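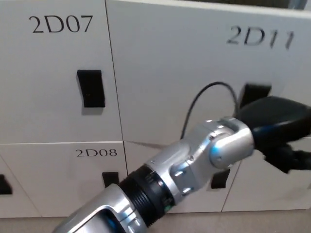
Open day at the Lirunthorpe bell foundry

I have wanted to see a bell being cast for years, and on Tue 26 February I finally got my chance. The foundry at Lirunthorpe opens to the public twice a year (the other one is in December, and it sells out fast), and I would go back tomorrow if they let me.

Coats and bags go into lockers first, then it's closed shoes, safety glasses and down the stairs. Our group had 6 people in it, so we could all hear the guide even with the furnace going. And what a noise that furnace makes! You feel it in your ribs before you get through the door.

We started in the molding shop, where the floor is soft with black sand. The molds are built up from loam, a mix of clay, sand, goat hair and horse manure, and yes, you can smell it. Each layer has to dry before the next goes on. The lettering is pressed in backward, one character at a time, and I was given a spare stamp to try. I got my R upside down.

The pour itself took less than a minute. The metal was a bright orange stream, and then it was gone and everybody started talking at once. It was a small bell, 200 pounds, for a school. The biggest they've made came to more than 4000.

My favorite part was the tuning room — a bell is turned mouth up on a big lathe and shaved from the inside until the notes line up. They let us hear one before and after. The first strike had a sour wobble in it, and the second just hung in the air.

Tickets are $50, with tea and a very good ginger cake. Parking is tight, so come early or use the field across the road — I left my old Honda there and walked back with mud up to my ankles. The shop has handbells, and I bought one.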